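How I Sort a Mixed Bin of Small Parts

I have a weakness for job lots. Somebody clears out a workshop, all the odds and ends get tipped into one container, and I come home with it feeling very pleased with myself. Then it sits by the back door until I trip on it. If you've got one of those (or five, like me last October), this is how I get through it in an evening or two.

What you need: a flat tray with a lip, a desk lamp, a magnet in a sandwich bag, a soft brush, and a stack of small tubs. I like Hodell tubs for the lids, but yogurt pots are fine and I used them for years. Wear gloves if you don't know where the lot came from! There's always a sliver of something sharp hiding at the bottom.

Step 1. Don't tip it all out. I know, it's tempting. But a heap on the table just turns into a heap with coffee next to it. Take two handfuls, spread them on the tray, and leave the rest where it is.

Step 2. Run the bagged magnet over the tray. Steel jumps to it, brass and aluminum and plastic stay behind. Turn the bag inside out over a tub and you've done your first split in ten seconds.

Step 3. Sort by kind, and ignore size for now. Screws, washers, clips, springs, whatever-that-is. Keep one tub for mysteries and allow yourself no more than five seconds per mystery.

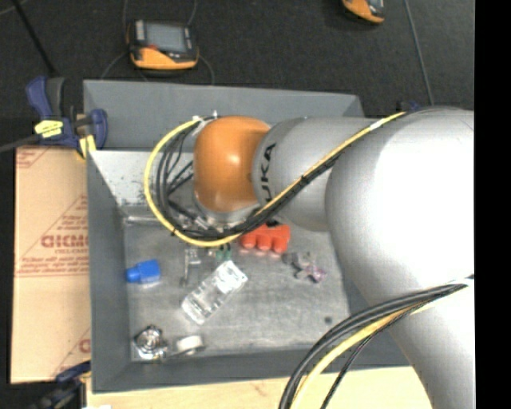

The bin matters more than I used to think. I started out with deep buckets, and everything I wanted was always underneath everything I didn't. These days I go for a rectangular one with flat walls and an open top, so I can get my hand into the corners. Gray metal like this suits me very well, and a matte finish is kinder on the eyes when the lamp's on. I also stop filling while the small stuff is still just a scattering. My friend Szu-yu Lu packs hers to the brim and swears by it, but she has more patience than I do.

Step 4. Now do sizes, one tub at a time. For screws I lay a known one on the tray and match the others against it. My rule is up to 80 pieces in a tub, and after that it gets split again or I'll never find anything.

Step 5. Brush out the bin when it's empty. Grit loves corners. A damp cloth afterward, then dry it properly before anything goes back in.

Step 6. Label the tub, and label the lid too. I learned this after mixing up the lids on a whole shelf, and it took me most of a weekend to put right. Masking tape and a marker will do.

As for the mystery tub, give it a month. Minoru Tsuji at the repair club goes through mine with me and usually names half of it on sight. The rest goes in the scrap metal, apart from the springs. I keep all the springs.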